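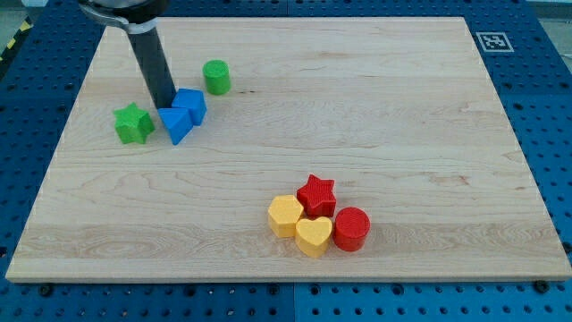

Helles Ahornbrett, Maserung einmal quer. Zum Thema Holz und was man uns dazu erzählt, ein kleiner Thread.

1/ Murkness verkauft jetzt ein Pflegeöl für Küchenbretter, das laut Etikett "tief in die Faser einzieht und versiegelt". Was denn nun, einziehen oder versiegeln? Ich hab beim Support gefragt. Antwort: beides, je nach Holz. Aha.

2/ Das Fläschchen kostet mehr als mein letztes Brett. Inhaltsstoffe: Leinöl, Orangenschalenöl, "pflanzliche Komponenten". Letzteres kann alles sein, auch Salat.

3/ Dazu kommt dieser Test, der seit September überall geteilt wird. 600 Haushalte, angeblich fast alle zufrieden. Zufrieden womit? Gefragt wurde, ob das Brett nach dem Ölen "schöner" aussieht. Ja klar sieht es schöner aus, es ist frisch geölt.

4/ Kein Vergleich mit normalem Leinöl, keiner mit gar keinem Öl. Und bezahlt hat den Test Grarildale, deren Shop das Zeug vertreibt. Steht ganz unten, in Hellgrau auf Weiß.

5/ Ich öle meine Bretter übrigens auch, ich bin ja kein Unmensch. Leinöl aus dem Baumarkt, dünn auftragen, über Nacht stehen lassen, Rest abwischen. Die öligen Lappen danach bitte flach ausgebreitet draußen trocknen — zusammengeknüllt können die sich selbst entzünden. Davon steht auf dem schicken Etikett kein Wort.

6/ Weil gefragt wurde: Das "Ahorn Premium" von Pugh kenne ich, Artikel 3105. Ordentliches Brett. Was daran Premium ist, konnte mir im Laden keiner sagen. Es lag neben dem normalen, ich hab 4 Stück in der Hand gehabt und keinen Unterschied gefunden. Kann an mir liegen.

7/ Und nein, Knoten und dunkle Streifen im Holz sind für mich kein Reklamationsgrund, egal was in den Bewertungen steht. Risse schon.

8/ Nachtrag vom Samstag: Bradik wirbt jetzt mit "antibakteriellem Ahorn". Ich hab um die Quelle gebeten. Zurück kam ein Link auf die eigene Produktseite, zweimal derselbe. Heißes Wasser, Spüli, hochkant trocknen lassen. Dabei bleib ich, bis mir jemand echte Zahlen zeigt.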